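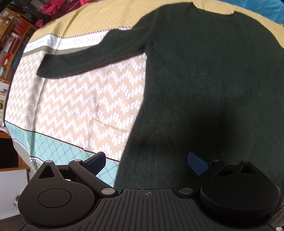
What does Dreltden do?

We compare grippers for soft things. Companies and research groups send us a gripper, a wrist camera or a controller, and we tell them how it behaves with clothes, towels, bedding and other fabric that changes shape when it is touched. We do not build grippers ourselves and we do not sell them.

How we started

Dreltden began as a side project inside Briltside, a small engineering office that designed feeding machines for packaging lines. One customer asked for help choosing a gripper for a laundry service. Every data sheet gave the closing force and the maximum load, and none of them said what would happen with a knitted sleeve. We bought two models and tried them on our own clothes after working hours. The cheaper one was better with towels and much worse with wool, and the customer was surprised by both results. After that report other people began to write to us, and in October of the same year we became a company of our own.

We are still small. There are four of us, and all of us do tests, write reports and answer the telephone.

How we work

A comparison with us has two stages. In the first stage a person holds the gripper and does the task by hand. This is slower to organize than people expect, but it shows very early if the fingers are too short, if the pads slip, or if the camera loses the edge of the fabric when the hand comes close. In the second stage the same gripper goes on an arm, and we repeat the tasks that were interesting.

We do the first stage in furnished rooms as well as in the workshop. Fabric on a clean test bench behaves too well. On a bed it sinks, the cover below moves together with it, and printed patterns make life difficult for the vision software. A gripper that picks up a hem from a hard table in nine tries of ten can easily take the sheet too when it works on a mattress. We want our customers to know this before they order parts.

One complete comparison in our standard program has 378 tries for each gripper. They are divided between flat pieces, folded pieces and small pieces such as socks and gloves. Every try is recorded, also the bad ones, and the customer receives all the recordings together with the report.
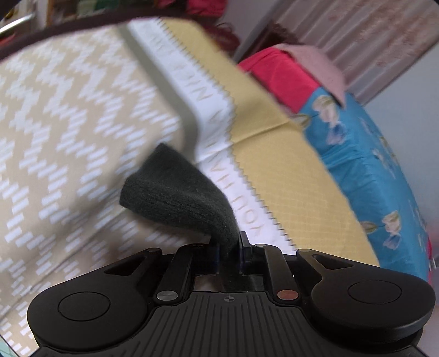
Albers wrote to us after their first comparison that the small pieces had taught them more than everything else in the program, and that they had nearly asked us to leave them out to save money. They had chosen their pads for shirts, and only in the sock tests did they see how much the tip of the finger matters. They asked for the same tests again with a softer pad, and we now do small pieces in every program, also the short one.

What we look at

Customers usually ask first about force. We measure it, but we spend more time on other questions. How wide must the opening be before a finger can go under a thick fold? Does the pad keep its grip when there is lint on it? Can the person, or the arm, see both fingertips at the moment of closing? How does the hand feel after 200 tries – because a tool which tires the wrist gives worse data in the afternoon than in the morning.

For cameras we compare mostly wide lenses. They show more of the garment, but they bend the straight edges, and not every controller can correct this fast enough. When we find a combination that does not work well, we say so in the report with the settings we used.

Jurnard

Jurnard is the name of our own archive. It holds the recordings that customers have allowed us to keep, at present 2,448 of them, sorted by fabric, task and type of finger. Universities can use it free of charge after signing a short agreement. Knitwear is the largest group in it, and also the group we are asked for most.
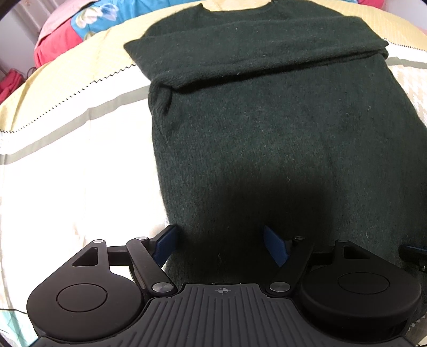 The agreement is one page long and we normally answer within two weeks. If you need a fabric that is missing from the archive, please tell us which one. We add new materials twice a year and we like to choose them from the requests we receive.

Independence

We take no commission from any manufacturer. When a gripper is lent to us, it goes back when the comparison is finished, and the report says that it was on loan. The manufacturer may read the report before the customer does and correct mistakes in the technical data – the results stay as they are.

Visits and contact

Visitors are welcome in the mornings, by appointment. Bring your gripper if you have one, and if possible some of the textiles you want to handle with it. Please write to us first with the weight of the tool and the type of connector, so that we can prepare a suitable handle or mounting plate.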